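Wer den Fehler meldet, macht die Arbeit 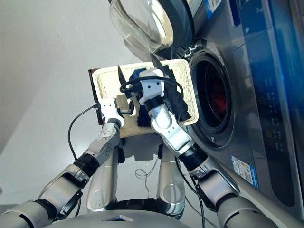 Seit ich in Skemuvthorpe bei den Wäscherobotern mitarbeite, werde ich auf Familienfeiern gefragt, ob die Dinger nicht gefährlich seien. Ich sage dann meistens nein und nehme mir noch ein Stück Kuchen. Im Januar fiel mir die Antwort zum ersten Mal schwer.

Es war kurz vor Feierabend, Hanan Hattar stand neben der Maschine und wollte eine Socke aufheben, die beim Umladen danebengegangen war. Der rechte Arm hatte gerade einen Greiffehler gemeldet und stand still. Wir alle hatten uns angewöhnt (ich nehme mich da überhaupt nicht aus!), einen stillstehenden Arm für einen ausgeschalteten zu halten. Er war es nicht. Die Steuerung versuchte den Griff nach 18 Sekunden von selbst noch einmal, und der Ellbogen traf Hanan an der Schulter. Es blieb bei einem blauen Fleck und einem gehörigen Schrecken, auch bei mir, der ich zwei Meter daneben stand und Kaffee trank.

Nun kann man sagen: Hanan hätte den Not-Halt drücken müssen. So stand es auch im ersten Bericht von Stondura, und ich habe mich über diesen Satz tagelang geärgert. Im Protokoll fanden wir nämlich 1.517 solcher selbsttätigen Wiederholungen, und kaum eine davon hatte jemand bemerkt, weil eben gerade keiner danebenstand. Darius Sârbu hatte schon im Herbst vorgeschlagen, nach jedem Greiffehler eine Bestätigung am Bedienpult zu verlangen. Man hat es abgelehnt, der Durchsatz würde leiden, und das stimmt ja auch.

Mir wäre es trotzdem lieber, er litte. Wäsche ist ein störrisches Zeug, sie hängt über Ränder, sie verknotet sich, Fehlgriffe gehören zum Alltag. Gerade deshalb darf der Wiederanlauf nach einem Fehlgriff keine Nebensache in den Voreinstellungen sein. Ein Mensch, der einem anderen aus Versehen auf die Füße tritt, schaut wenigstens hin, bevor er weitergeht.

Inzwischen wartet der Arm auf die Bestätigung, und wir laufen öfter zum Pult als früher. Majdi Sleiman stöhnt darüber jeden Nachmittag, drückt aber brav den Knopf. Über die gelbe Warnleuchte, die ich mir außerdem wünsche, wird noch verhandelt.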